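Zillstead Office Tidy-Up Plan Promises Big Savings, Shows Little Math
2025-07-10

ZILLSTEAD - A plan to put desk organizers, small bins and card wallets at every public counter in town has picked up supporters quickly. The numbers behind it are harder to find.

The proposal comes from Oltinton, a supply firm that wants to sell the town 38 sets of what it calls the Sima counter kit. Each set includes a lattice organizer with upright slots, a few open bins and a snap-shut card holder. The firm says the kit will save 710 staff hours a year now lost to hunting for pens, parking permits, spare key cards and the rest of the small stuff that piles up next to a cash drawer.

Asked where the 710 came from, Oltinton sent a two-page summary. It lists a trial at 16 desks in June. It does not say how long staff spent looking for things before the trial, who did the timing, or whether the same people were timed afterward. A request for the raw sheets had not been answered by press time.

Knut Brinkmann, who ran the permit counter for years and now speaks up at most budget meetings, is not sold.

"We had a shoebox and a rubber band," Brinkmann said. "I could find any card in that box. If you put a thing in the wrong slot, it's still in the wrong slot, I don't care what the slot cost."

He has a point that the summary skips over. Loose cards and small packets are easy to drop in a bin and just as easy to forget there. The kit has no labels, and the firm's instructions leave it to each office to decide what goes where. Two offices in the June trial are said to have settled on different systems, which could be awkward for clerks who cover both counters.

The card wallet may be the stronger part of the pitch. It keeps cards in plastic sleeves behind a strap that snaps closed, and a clerk can carry it from one window to another. Even so, a wallet is only worth buying for people who have several cards to carry, and the summary gives no count of those.

Bins, organizer and card holder on a marble-patterned top:

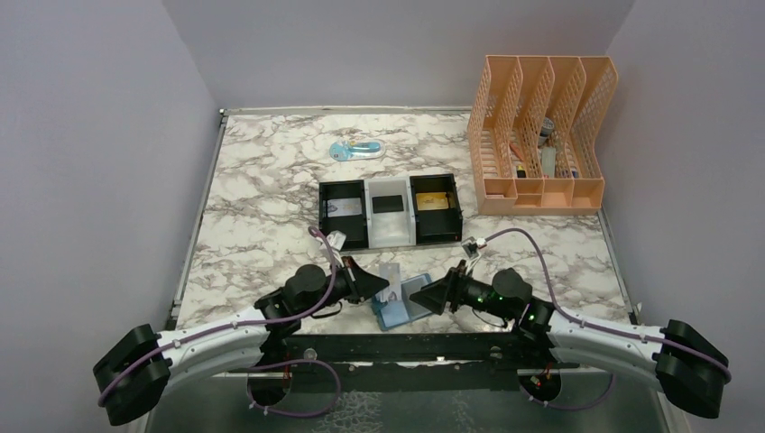
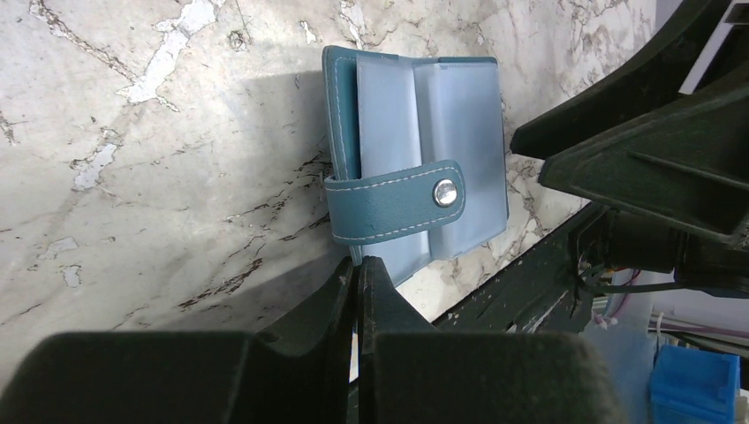

Then there is the price. Oltinton has quoted $500 a set, with delivery included. A rival firm, Duler, says it can supply similar bins and organizers for less but has not put a figure in writing, so that claim deserves the same caution. Neither company has said what replacement parts would cost once a divider cracks or a snap gives out.

Supporters argue that a messy counter makes a poor impression on residents and that staff have asked for better storage. Both may be true. Neither one gets anybody to 710 hours.

The town has not set a date for a vote. Brinkmann says he will ask for a longer trial at a single counter, with the timing done by someone who isn't selling the kit. Oltinton said it would "welcome a conversation" but did not agree to a second trial.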